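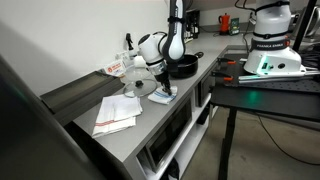 Arm with a folded, blue-striped towel in the gripper, next to a glass pot lid.

Projects > Kilteo > Tools > drusa-sync > README

# drusa-sync

Command-line client for moving PC game saves between machines through a Kilteo storefront account. It runs next to the Kilteo launcher and does not replace it. The launcher's own cloud feature covers only titles that opted in; drusa-sync covers any title with a known save folder.

## Requirements

- Windows 10 or later, 64-bit
- Kilteo launcher installed, with at least one completed sign-in
- 50 MB of free disk space, plus room for local backups

Linux builds compile but are untested. Paths inside compatibility prefixes are not resolved.

## Install

Unpack the archive anywhere outside the launcher folder. The launcher deletes unknown files in its own folder when it updates.

 drusa-sync init
 drusa-sync scan
 drusa-sync push --all

`init` writes `drusa.toml` to your user profile. `scan` compares installed titles with the path list and prints the matches. Nothing is uploaded until you run `push`.

## Configuration

- `account`: launcher account name. Required.
- `backup_dir`: where local copies go before a pull overwrites them. Defaults to `backups` next to the config file.
- `keep`: number of backups kept per title. Default 2.
- `max_title_mb`: titles with larger save folders are skipped with a warning. Default 100.
- `exclude`: list of title IDs to ignore.

Setting `keep` to 0 turns backups off. Pulls then overwrite local saves with no way back.

## Conflicts

Each save folder gets a hash at push time. On pull, the client compares the local hash, the remote hash and the hash recorded at the last sync. If only one side changed, that side wins. If both changed, the title is marked as a conflict and left alone.

 drusa-sync resolve <title-id> --keep local
 drusa-sync resolve <title-id> --keep remote

There is no merge. Save formats differ too much between titles – even between patches of the same title – for a general merge to be safe.

File times are not used. Several games rewrite their save files on exit with no change in content, and an earlier version of this tool treated every one of those as a new save.

## Path list

The path list lives in `paths/` as one file per publisher. It was started from the list kept by the Ultedon launcher project and has since been edited by hand. Entries marked `unverified` were added from user reports and are skipped unless you pass `--unverified`.

To add a title, copy `paths/template.toml`, fill in the title ID and the folder, and run `drusa-sync check`. Patches that fail the check will not be reviewed.

## Known issues

- Achievements are held by the storefront and are not synced.
- Folders with more than 1000 files are slow to hash. Exclude screenshot folders where the game stores them with the saves.
- Pulling while a game is running can leave a mixed save. The client checks for the game process but misses titles that start through a second launcher.
- Offline mode in the launcher blocks sign-in for the client as well.

## Maintainer

Marlina Hartono. Send bug reports with the output of `drusa-sync report`. Remove your account name from it first – the client does not do this yet.

## License

MIT for the code. The path list is released under CC0.

Related projects

- lau: save file viewer and hash tool
- ultedon-paths: original path list, read-only
- kilteo-overlay-off: disables the in-game overlay per title
- drusa-sync-gui: tray icon for drusa-sync, early build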